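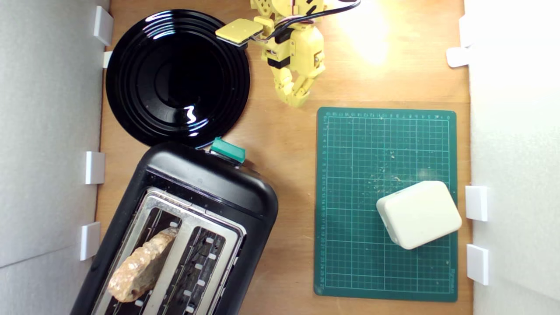

去 Oltby 的慢车每小时一班，周日的也一样，只是周日那班会在 Kurkton 停十几分钟，等一列好像永远不会来的对向车。我在站台上买了一杯咖啡，喝完，车还没走，于是又有时间看完了自动售货机上全部的营养成分表。所以如果您打算坐火车去参加 Bullham 的开放日，请带一本书。薄的就行。

Bullham 是一栋楼，不是一个村子，虽然听上去很像村子，导航也坚持认为它是村子，把我领到了一片种羽衣甘蓝的地旁边。楼在地的另一头，原来是做窗框的，现在归 Lambrakis 用，这家公司卖厨房和餐桌上的东西，也替别人试厨房和餐桌上的东西。每年开放一天，今年定在 2024年12月15日，我猜选日子的人没有圣诞礼物要买。

## 进门

门票 2 镑，含一杯茶。茶在出口处领，这意味着您得先看完全部展区，才有资格喝。前台给每人发一张贴纸写名字，我后面的先生写的是“只是路过”，贴在胸口，一整天都有人这样称呼他。

带队的是 Wing-sze Lau，在这里管早餐。她名片上印的确实是这个，“早餐”，下面一行小字是分机号。她说话很快，走路更快，我们这一组里有两位坐婴儿车的参观者，反而是全组最跟得上的。

她在楼梯口先讲了规矩：看得见的都可以看，贴了蓝点的不要摸，面包不要吃。最后一条她讲了两遍，眼睛看着一个大约六岁的孩子。后来我发现她应该看着那位“只是路过”。

## 二楼：早餐

楼梯上来是一条走廊，挂着历年的产品海报。七十年代的那张最好看，一家四口对着一只橙色水壶微笑，笑容里有一种今天的水壶很难再唤起的东西。

早餐区在走廊尽头。我原来想象的是一间漂亮的样板厨房，有大理石，有柠檬，柠檬装在碗里，谁也不会用到它们。结果吸引我站得最久的是一张木台面，浅棕色，两边用灰白的板子围起来，板脚和木头相接的地方装着白色的塑料小支架。朴素得很，像一张桌子给自己砌了两堵墙，以免被隔壁桌打扰。我在开放式办公室坐了很多年，对此深有同感。

台面上摆的是一顿早餐的筹备阶段：一只黑色圆盘，一台黑色的双槽烤面包机，里面插着一片面包，还有一张绿色的切割垫，垫子上放了个小白盒。没有黄油，没有果酱，没有报纸。我对着它肃然起敬了一会儿，然后意识到这比我自己平时的早餐还多一张垫子。

先说那只盘子。黑，而且亮，亮到把头顶的灯都收了进去，盘沿和里面一圈一圈的台阶上全是白色的反光，其中一道弯弯扭扭的，像有人拿白笔签了名又后悔了。空盘子能做到这么热闹，实属不易。我家以前也有过一只黑盘子，当时的想法是黑色耐脏。这个想法在第一片吐司落下去的时候就结束了。面包屑在黑盘子上的能见度，大概和雪地里的乌鸦差不多，只是颜色反过来。Lau 女士说喜欢黑盘子的顾客分两种，一种爱拍照，一种还没买过。

有人问圈纹是做什么用的。她说，从盘沿往里一级一级降下去，中间是平的，东西放在平的地方。提问的人记了下来。

再说烤面包机。斜着放的，我本来想伸手把它摆正，看到旁边一位太太的手也伸到一半，我们对视一眼，各自把手收了回去。机身是圆滚滚的黑塑料，稍微有点反光，和盘子站在一起像同一家的两个孩子，一个去了寄宿学校，一个没去。唯一的颜色在那个拨杆上，青绿色，长方形的一小块。我必须承认这一小块颜色起了作用，整台机器我只记得它。早上七点、眼睛还没有睁开的人，需要的大概正是这样一个目标。

由此引出了当天最长的一场讨论：双槽的机器，只烤一片，面包放哪一边？组里立刻分成两派。左派认为应该放左边，理由是一直放左边。右派的论证更为复杂，涉及惯用手、插座的位置，以及某人已故的婆婆。Lau 女士听了很久，最后说她自己从来只烤两片，这样就没有问题了。这个答案谁都没有说服，却让讨论停了下来，我认为这是很高的管理水平。

至于那张绿垫子，我和它很熟。我家书桌上有一张类似的，买来切纸，后来切过胶带、标签、一只鞋垫，还有一次切了奶酪，那次我不打算多谈。在早餐桌上见到一张，好比在游泳池里遇见自己的会计。垫子上的小白盒我没有问是什么，原因是“只是路过”先问了方糖的事，而 Lau 女士的回答从方糖讲到了糖罐，又从糖罐讲到了糖罐盖子的历史。等她讲完，我们已经站在楼下了。

## 一楼：杯子、抽屉和噪音

杯子的部分我略写，因为那里真的就是杯子。一整面墙，按把手的形状排列，能穿过一根手指的、两根的、以及一根也穿不过的。最后一类据说销量最好。

抽屉区有意思一点。他们把抽屉开关 3,000 次，再看它还愿不愿意合上。墙上挂着一只没有撑到最后的，铭牌写着它在第 2,183 次离开了我们。下面有人放了一小枝冬青。我不知道是公司放的还是参观者放的，总之气氛很对。我家厨房左手第二个抽屉若在这里，早就该有花圈了。

噪音间是一个小房间，一次进四个人，关上门听水壶。先听便宜的，再听贵的。便宜的听上去像一架小飞机在起飞，贵的听上去像一架小飞机在远一点的地方起飞。和我一起进去的一位先生闭着眼睛，神情很投入，出来之后说他有两个孩子，刚才是他这个月最安静的时刻。

## 那杯茶

茶在出口处，如前所述。用的是纸杯。身后那栋楼里有整整一面墙的杯子，我把这个情况向发茶的小伙子提了一下，他说很多人都提过。

茶旁边是商店。按理说参观完厨房用品公司的商店，人应该很清醒，毕竟刚刚看过抽屉是怎么死的。我还是花了 18 镑买了一只盘子。黑色的，对。店里摆着白的、米色的、一种叫“燕麦”的米色，还有一种叫“沙丘”的燕麦。我拿着黑的去结账，收银员问需不需要包起来，我说需要，她就用了许多张报纸，包到最后像一颗卷心菜。这颗卷心菜在回程的火车上占了一个座位，检票员看了它一眼，没有说什么。

“只是路过”也在商店里，他买了一台烤面包机，抱在怀里，出门的时候贴纸还在胸口。

## 给打算去的人

- 火车站走过去要穿过那片甘蓝地，有小路，但是小路有它自己的想法。穿靴子。
- 二楼有电梯，在海报走廊的背面，要问前台才会告诉您。
- 早餐区人最多的时候是午饭前后，这一点我没有想通。
- 噪音间要排队，先去那里，再去看杯子。
- 午饭自己带。楼里没有食堂，一楼的饼干是展品，贴了蓝点，我看见的时候已经少了一块。
- 茶是好茶。可以自带杯子，他们会倒，表情也不会有变化。

Lau 女士说三月还会加开一次，主题是晚餐，由另一位同事带队，她本人不参加，晚餐不归她管。报名表在前台，我填了，并在“感兴趣的方面”一栏写了“面包放左边还是右边”。回程在 Kurkton 又停了一会儿，对向那列车这回来了，里面几乎是空的。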